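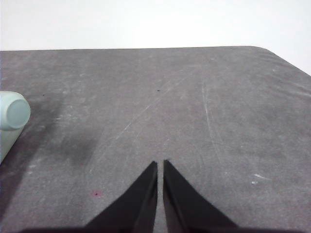 What do we want the visitors to take home from the open day in August?
That a robot arm can learn ordinary kitchen work from being shown it by a person, and that this takes many showings and much patience.

Print this page
E-mail this page

Notebook, Skitine workshop. Open day, written the same evening, corrected the next morning over coffee.

We opened the doors at 10.00. The first group was from the Nillska technical school, the second from Storon (they make small conveyor parts, two buildings from us), and after lunch it was free entry for anybody. The list at the door says 147 signatures. I think several parents did not sign, but the list is the list.

I had the breakfast station, as agreed. The other station, with the sorting of screws, was in the front room and I did not see much of it, so somebody else must write that part.

Order of the demonstration as I gave it:
1. Short talk, arm standing still.
2. A colleague moves the arm by hand control and opens the lid of the sandwich maker.
3. The arm does the same by itself.
4. Pot lid off, pot lid on.
5. Questions.

Point 1 was too long in the first round. The pupils looked at the arm and not at me. From the second round I made it half as long and put the rest of the talk inside point 2, where people anyway wait for the operator to find the position. I recommend to keep it like this.

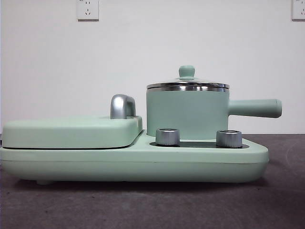 The breakfast appliance on the grey table, both lids closed.

Notes about the appliance, for who prepares the station next time. The silver handle of the sandwich maker is a good target. It stands up from the cover and the fingers can come to it from above. The small knob on the pot lid is more difficult, it is round and the fingers must close exactly over the middle. In the morning rounds we closed a little too far to one side and the lid came up tilted. After I moved the start position of the arm 24 mm towards the window it went better. I wrote this number also on the tape at the back of the controller.

The long handle of the pot goes out past the base on the right side. Please explain this to the operator before he begins. In the third round the elbow of the arm passed very near to it and I pressed stop, which made the visitors jump, but it was also a good moment to show that the stop button works.

We did not connect the appliance to the mains at any time during the day. Two visitors asked if they would get a sandwich.

Count of tries for the whole day, from the log: 161 started, both tasks together. I have not yet divided them into good and bad. The log writes "finished" also when the lid falls back by itself, so it must be checked with the video. I will do this before the next meeting, please do not send the number outside before.

Questions which came more than once:

How long does it take to teach one movement? I answered that for the sandwich maker we used 50 showings and that we would like to have more.

Does it see? I showed the wrist camera picture on the big screen and this was the most popular thing of the afternoon. Children wanted to put their hand in front of it. We allowed it only with the arm switched off.

Will it take the work of people? From a man of the Storon group. I said what it can do today, and that it is slow. He was polite but I do not believe he was satisfied, and I would like that we prepare a better answer together.

What does it cost? I sent them to the desk, where the Radonjić leaflets were. The leaflets were finished before 15.00. The box under the desk was full of the old ones with the wrong telephone number, so I did not give these.

Things that did not go well. The barrier tape was too low and small children went under it. The loudspeaker made a noise each time the arm motors were switched on, probably they share one line. In the last round the arm lost its connection and we stood for several minutes with nothing to show, so I repeated the talk about safety. It would be useful to have a short film ready for such a case.

To do:
- higher barrier, or the solid one from the store
- separate power line for the loudspeaker
- go through the log with the video
- throw away the old leaflets
- wipe the table top and look at the scratches, maybe we need a new cover
- ask the Nillska teacher for the pupils' feedback sheets

I left the station standing as it was at closing, with the arm in park position. The key of the controller is in the upper drawer.

Print this page
E-mail this page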